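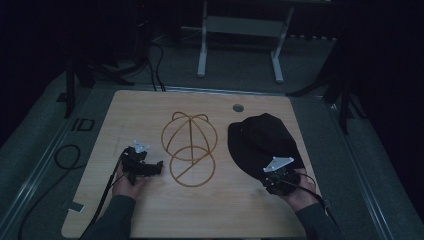

Student project records cap-on-stand task with hand-held grippers

June 2022

The robotics project class at Rolleritz has finished recording its first set of two-handed demonstrations, working with a black baseball cap and a cap form made of thin wire. The operator holds a gripper in each hand, and each gripper carries a white triangular marker plate on top - the same arrangement the class settled on in April.

The set holds 588 usable recordings out of 600 attempts. The other 12 were dropped after gaps in the tracking data. A typical run lasts roughly 18 seconds.

Caps were chosen over rigid parts for the grasping work. The fabric gives under the jaws, and the bill makes the direction of the cap easy to check in playback. Cable routing at the wrist was revised once, after early runs showed drag on the left hand.

All 17 students on the course took a turn as operator. The recordings will now be used to train a control program for the Brirnine entry in the Gaveo student competition, in the soft goods class. Source files and the task sheet are held on the Naqvi project server.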